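Aliki Deligiannis had 39 good examples of the arm lifting a laptop off a desk, and Pappas wanted more before the office at Brarham closed at six. She put her hands back in the control gloves and flexed her fingers. Across the room the gripper flexed too, a little behind her.

"Which one is this?" Pappas asked.

"Two-oh-nine. Same as before lunch."

He typed it in. Pappas logged everything: who was driving, which laptop, whether the try was good or bad. Bad ones got kept as well, in a folder called Guturance, after a misspelling on an old invoice that had never been fixed.

She brought the fingers in low, under the edge of the lid. It was the hard part. If she came in too high the fingertips skidded on the plastic. If she came in too low they caught the desk, and the arm stopped and had to be reset, which took 4 minutes.

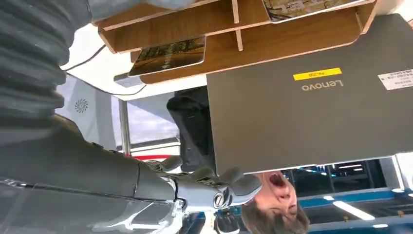

Across the office somebody was shouting over a joke, and she let the noise go by. The people at Stutetti, who would train on all this, had asked for a normal room with normal people in it. They had also asked her to slow down. Her last batch was too quick, they wrote, and the model had learned to snatch.

So she went slowly. She closed her thumb until she felt the buzz in the glove, and waited.

"Good or bad?" said Pappas.

"I haven't lifted it yet."

"I know. I'm only asking how it feels."

She thought about that. In April, when she started, she would have had no answer.

"Good," she said — and raised her hand.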